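Wiltero Stores
A thread for shop colleagues on the spring shelf standard, which applies in all branches from the first Thursday in March. Please read it through before your next shift on the aisles. Questions may be left as replies and will be answered by the Shelf Standards desk.

1/ Why the standard has been revised
The previous guidance ran to 27 pages and was seldom opened. Ruaridh Jardine and Blair Moffat have reduced it to 12 short rules, of which the ones most often asked about are set out in this thread. The full sheet is pinned in every stockroom.

2/ Bottom shelves
Lower shelves are to receive the same care as those at eye level. Customers do look there, particularly for heavier goods, and bottles left lying on their sides give a poor impression of the whole bay. Bring each bottle out, check the cap, wipe it down and return it upright with the label to the front.

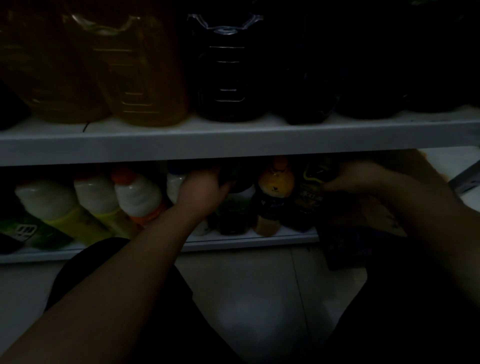 3/ Household and food lines
Disinfectant, bleach and similar goods must have a bay of their own. They are not to share a shelf with oil, vinegar, sauces or anything else intended for the table, nor to be placed beneath them as a temporary measure. Where a branch finds the two together, the household lines are to be moved the same day and the shelf washed before food goes back.

4/ Large jugs
Jugs stay on a shelf that a customer of ordinary height can reach with both hands. Handles should face outwards where the shape allows. Please do not stack one upon another, even for a promotion.

5/ Soft drinks: bringing forward
"Bringing forward" means moving the bottles behind into the space left by those sold, so that the front of the shelf is always full. It should be done at opening, at 2 pm and again before the evening trade. Small bottles may be moved in pairs, one in each hand. Hold them by the body and never by the cap.
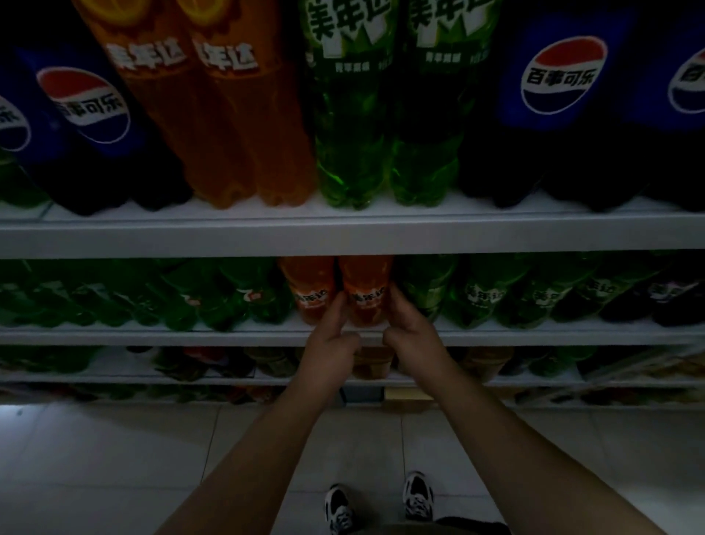
Colleagues should finish one row before beginning the next. A bay in which every row has been half attended to takes longer to complete, and the colleague taking over cannot tell where to resume. If a row cannot be filled from behind, note the gap on the bay card and leave the space open. Do not spread a neighbouring flavour across it; this conceals the shortage from the person placing the order.

6/ Soft drinks: grouping
Keep each flavour together. Apple stands with apple, orange with orange and cola with cola, with the large bottles on the top tier and the smaller ones below. Two makers' apple drinks may stand side by side, provided that each has its own price ticket. Divider strips are to be straightened whenever a row is moved.

7/ Dates
The shortest date goes to the front. Anything within 7 days of its date is to be taken to the duty manager, who will decide on a reduction. Struan Baird has asked us to repeat that colleagues should not mark down goods on their own authority — several branches have done so in good faith, and the records have been difficult to put right.

8/ Working low down
Kneel or use the low stool when working on the lower rows. Bending from the waist for the length of a bay is discouraged. Take hold of a bottle firmly before drawing it out, and keep the floor behind you clear of cases.

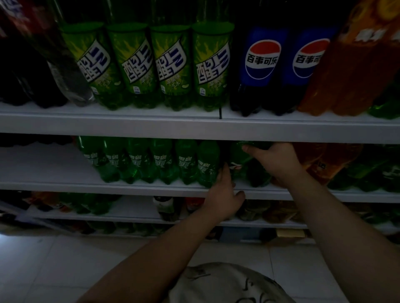 9/ Spills and damage
A leaking bottle is to be removed upright, in a tray. Put out the floor sign before fetching the mop. Damaged stock is entered in the blue book with the time and the bay number.

10/ Branch visits
Ruairi Matheson will visit 18 branches during March, beginning with those that have changed their layout since the winter. The visits are intended to be helpful and no marks will be given. Bay cards should be available for him to see.

11/ Contact
Requests for bay cards, divider strips and low stools should be sent to Pieter Pillay through the usual stockroom form. Orders received by noon on Thursday will go out with the following week's delivery.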